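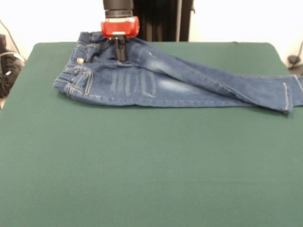

Vaquero sobre la mesa de fieltro verde, extendido en horizontal, con la pretina a la izquierda.

Cuaderno de taller - sección de prendas
Sábado 4 de abril
Ref. 3398, lote Surnard

Se abre ficha para el pantalón vaquero del lote Surnard, conforme al procedimiento de doblado acordado con Trindbridge en diciembre. Tejido índigo de tono medio a oscuro, con desgastes claros y pespunte en tono dorado. La prenda se trabaja abotonada. Queda pendiente anotar la composición, que el proveedor Haria no ha remitido todavía.

Secuencia prevista: extender, igualar las perneras, doblar una sobre otra por el tiro y plegar a lo largo en 3 partes. Antes del primer pliegue se alisa la zona de la bragueta, que tiende a formar bolsas en este patrón.

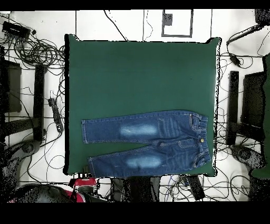
El punto que más discusión ha suscitado en la sección es la referencia para igualar las perneras. La ficha anterior indicaba el dobladillo, criterio válido para pantalón recto de adulto pero poco fiable en tallas pequeñas, donde la pretina fruncida desplaza toda la pieza. Se propone tomar como guía los desgastes de las rodillas, que en este modelo coinciden uno debajo del otro aun cuando los bajos no terminan a la misma altura. La costura curva del bolsillo sirve de comprobación secundaria. Amarasinghe ha pedido que el cambio conste por escrito antes de aplicarlo al resto del lote.

Observaciones:
- La pretina no debe estirarse para que asiente. Se deja en su fruncido natural y se dobla con él.
- El botón queda siempre hacia arriba en la posición inicial.
- Tolerancia entre bajos una vez plegada la prenda: 15 mm. Por encima de ese valor, se repite desde el extendido.

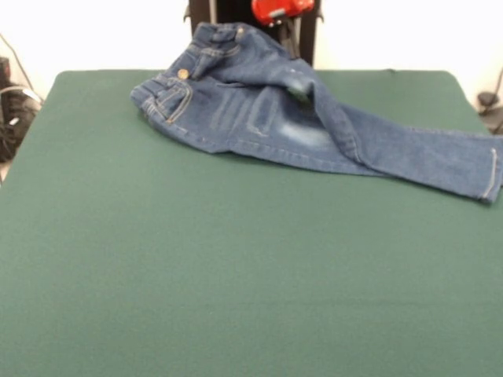

Pretina recogida y una pernera vuelta sobre la prenda; arista marcada en el cruce de ambas.

Respecto a esa arista - conviene rebajarla con la palma, desde el tiro hacia el bajo, sin arrastrar la capa inferior. El fieltro sujeta bien el denim y no se ha considerado necesario cambiar de superficie.

Pendiente: revisar si la ficha 1440 (pantalón con cintura elástica) debe remitir a esta o mantenerse aparte.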